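December, afternoon, Clanley workshop

Glue tests for the drawer fronts, continued. Yesterday's batch with Tiltico was too thick and it did not go into the corners well. Today I thinned the second pot and wrote the amount on the lid. Please do not use the first pot.

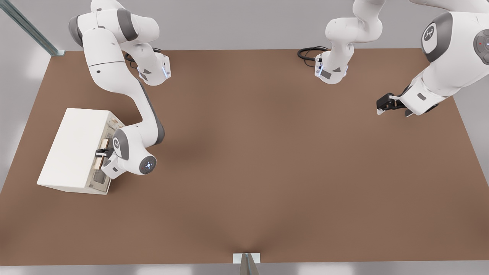

Image source: render

Clamping time was 200 minutes for all pieces. I wanted to stop at the same moment for each, but the clamps on the left bench are slow to open - next time I start with these.

Results by load, in grams. Old glue: broke at 900. Thinned Tiltico: 1,983, and the wood broke before the joint. I repeated it with a piece of beech and got less, but I think my cut was not square.

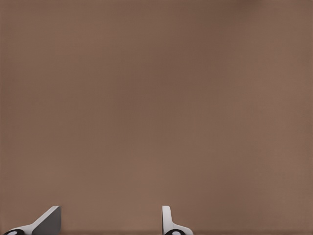
The Panyasiri glue is still not tested. The tube says it needs a warm room, and in the morning we have only cold here. I will try after lunch when the heater has worked some hours. If it holds 1,000 I am satisfied, it is much easier to clean from the brush.

To order: brushes (narrow), sandpaper, one more box of Tukora screws. The short ones, the long ones come out on the other side.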